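From: Gilmar Arruda
To: Members' technical list
Subject: Re: Arm project, container handling and bench allocation
Time: 4:40 pm

Dear members,

I am writing in reply to Vanderleia Teixeira's message, which is reproduced in part beneath for those who joined the list after it was sent.

> From: Vanderleia Teixeira
> Subject: Arm project, container handling and bench allocation
>
> Dear Gilmar,
>
> Before the April meeting I would appreciate a written statement on the following matters concerning the arm on the Conceição bench.
>
> (a) Whether the gripper is now considered suitable for handling the shared plastic containers, and if not, what remains to be done.
>
> (b) Whether the present arrangement of lamps over the bench is to be permanent. The members who use the adjoining bench for soldering have asked that the overhead fitting not be moved again without notice.
>
> (c) Who holds the current version of the controller software. There appear to be two copies on the workshop server, both labelled as final.
>
> (d) Whether the project requires the bench for the whole of the next booking period. I have a request from the Rikska loom group, who would need the full width of it.
>
> I would also remind all bench users that fasteners taken from the common drawers should be entered in the book. The M3 cap screws have been exhausted twice.
>
> Yours sincerely,
> Vanderleia Teixeira
> Bench Coordinator

I will answer these points in the order in which they were raised.

Gripper and containers

The gripper is suitable for some of the containers and unsuitable for others. The arm will be permitted to handle empty containers while a member is present. It will not be permitted to handle containers holding parts until the approach routine described in this message has been reviewed by someone other than me.

The difficulty lies chiefly in the shape of the containers. They have rounded corners and a rim that stands slightly proud of the body. When the fingers close across a corner, the pads meet a curved surface and the container tends to rotate out of the grip. When they close on the rim alone, the hold is secure, but the load is carried by a thin section of plastic, and I am not satisfied that this is acceptable for a container of screws.

The approach now favoured is to bring the open fingers down beside the container, well clear of it, and to establish the position of the corner from the wrist camera before any closing movement is made. The arm then travels along the side to a straight section of wall and grips there. This is slower than the previous method. I consider the delay reasonable.

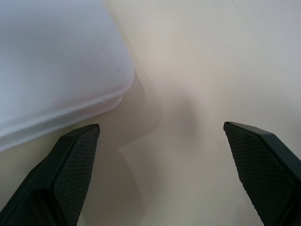
The wrist camera has a second difficulty, which concerns contrast. A pale container on a pale bench top offers very little for the software to work with, and the edge detection has on several occasions preferred the edge of a shadow to the edge of the plastic. In the worst of these cases the arm proceeded with complete confidence to grip a portion of the bench. No damage was done beyond a scuff, which has been entered in the bench log.

Members have suggested a dark mat, and I have no objection to one. I would ask that it be matt, that it lie flat without curling at the corners, and that it be fixed at the edges with removable tape. A mat that shifts during a run would spoil the calibration. If any member has a suitable offcut, please leave it on the shelf beneath the bench with a note attached.

I would ask that members refrain from placing coloured stickers on the containers as a substitute. This was proposed at the last meeting and I understand the attraction of it. The containers circulate among all the benches, stickers are lost in washing, and the project would then be dependent on something over which it has no control.

Test record

The log now holds 3,597 recorded approaches. The great majority were made without closing the fingers, as their purpose was to test whether the corner had been located correctly. I have gone through the entries by hand and marked 132 in which the position reported by the software was plainly wrong. Most of these were made under the evening lighting, with the overhead fitting switched on and the blinds down.

I draw no firm conclusion from this. The entries were made over a long period, with several versions of the software and two different camera mounts, and in the earlier part of the log the lighting was not recorded at all. The record is kept in the blue ring binder and also as a spreadsheet in the project folder. Any member may consult either. Please do not sort the spreadsheet in place, as the row order corresponds to the saved camera files.

Finger pads

The textured pads are performing adequately. Dust from the router has been a nuisance, however, and a dusty pad loses a good deal of its hold on smooth plastic. Members using the arm should wipe both pads with a damp lint-free cloth at the start of each session and allow them to dry. Solvents must not be used. I have not been able to establish what the adhesive behind the pads is, and I would prefer not to discover its weaknesses by experiment.

A spare pair of pads is in the drawer marked Zirnatside, together with the hex key that fits the finger screws. The key should be returned to that drawer and to no other. I have replaced it once already at my own expense.

Lighting

In answer to point (b), the present arrangement is not permanent. I accept that the overhead fitting was moved without notice, and I apologise to the members at the soldering bench. It has been returned to its former position and I have marked the rail with pencil so that this can be verified.

I propose to mount two small diffused lamps on the frame of the Conceição bench itself, one on each side, so that the project no longer relies on the room lighting. The brackets have been cut and drilled. They require deburring and a coat of paint. The wiring will be low voltage from the existing bench supply and will be inspected in the ordinary way before it is connected.

Software

With regard to point (c), the current version is the one in the folder named Telent. This is simply the working name given to the controller when the project began, and I recognise that it is of no help to anyone looking for the word "gripper". The other copy, also labelled final, dates from before the camera mount was replaced. It should not be run. Its offsets are incorrect for the present mount and it will drive the wrist lower than intended.

I have moved the older copy to the archive folder and removed the execute permission. Members who have a copy on their own computers are asked to delete it. From now on, versions will be numbered, and the word "final" will not be used in a file name.

The start-up procedure for the current version is as follows.

Confirm that the emergency stop is within reach and has been released.
Clear the bench of tools, cups and loose fasteners.
Wipe the pads.
Home the arm with the fingers open.
Run the camera check and compare the result with the printed sheet at the end of the bench.
Place the container and stand back behind the yellow line.

If the camera check differs from the printed sheet, the session should not proceed. Please write the reading in the binder and send a message to this list. It is not necessary to attempt a correction, and I would be grateful if members did not.

Bench allocation

On point (d), the project does not require the bench for the whole of the next booking period. The arm is bolted to a base plate by 4 bolts and can be removed by two people with moderate effort. The camera calibration must be repeated each time the plate is refitted, and this occupies up to 5 hours, so I would ask that the bench be allocated in unbroken blocks.

My suggestion is that the Rikska loom group take the first half of the period and the arm project the second. The arm can be stored on its plate beneath the bench, under a cotton sheet, with the cable coiled loosely and the fingers left open. It should not be lifted by the wrist. I will prepare a label to this effect.

If the loom group would prefer the second half, that is also acceptable, provided I am told before the brackets are fitted. The brackets project slightly over the working surface and may interfere with the loom frame. Perhaps a representative of the group could bring the dimensions to the meeting.

Fasteners

The M3 cap screws were, in part, my doing. I have entered the quantity in the book and ordered a replacement box. The camera mount consumed rather more of them than its drawings suggested.

Matters for the meeting

I would ask that the following be placed on the agenda: approval of the lamp brackets, nomination of a second member to review the approach routine, and the division of the booking period. The reviewer need not have worked on the arm before, but should be comfortable reading Python and willing to spend an evening at the bench. Expressions of interest may be sent to me directly or to the list.

Vanderleia, I trust this covers the points you raised. If the loom group's dimensions reach you first, please forward them to me and I will check them against the bracket drawing.

Yours sincerely,

Gilmar Arruda
Arm Project, Conceição Bench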